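The Basket Year

1. What the Aunt Left

When Miyuki Takagi's great-aunt Etau died, she left the house on Istine Street to a cousin, the piano to the church, and to Miyuki over 300 letters, every one of them addressed to a dog.

The dog had been called Bidari, and he had been gone for 20 years by then, and as far as the family knew he had never been able to read. But Etau had written to him all the same, on the backs of seed packets and gas bills, telling him who had come by, what the tomatoes were doing, and how much she missed having somebody to scold. Miyuki took the letters home on the bus in two grocery bags and didn't open one until May, when the rain kept her in and the radio had nothing on it but baseball.

"Dear Bidari," the first one began, "the children were here again and left their toys all over creation. I will sort it all when my knees allow."

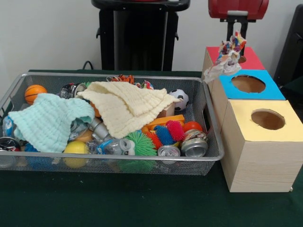
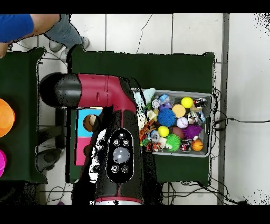
2. The Letter at the Bottom

She read them all that summer, a few each evening, with her feet up on the other kitchen chair and her supper going cold beside her (Etau would have had words about that). She learned that her grandfather had once driven 59 miles in the wrong direction and refused to admit it until he ran out of gas. She learned that the neighbor, old Mr. Vương, had proposed to Etau over the fence, twice, and that she had said no the first time and pretended not to hear the second.

"I believe I would hear him now," Etau wrote, "but he has gone to live with his daughter, and a person can't go shouting across three counties."

The last letter was shorter than the rest, and the handwriting leaned. It said that Miyuki was the only one of the children who had ever asked what the dog was like, and that somebody ought to tell her.

Miyuki sat with that one for a good long while. Then she got up, found a pen that worked and the back of an electric bill, and wrote "Dear Bidari" at the top in her best hand. The rain had quit, and she started with the tomatoes.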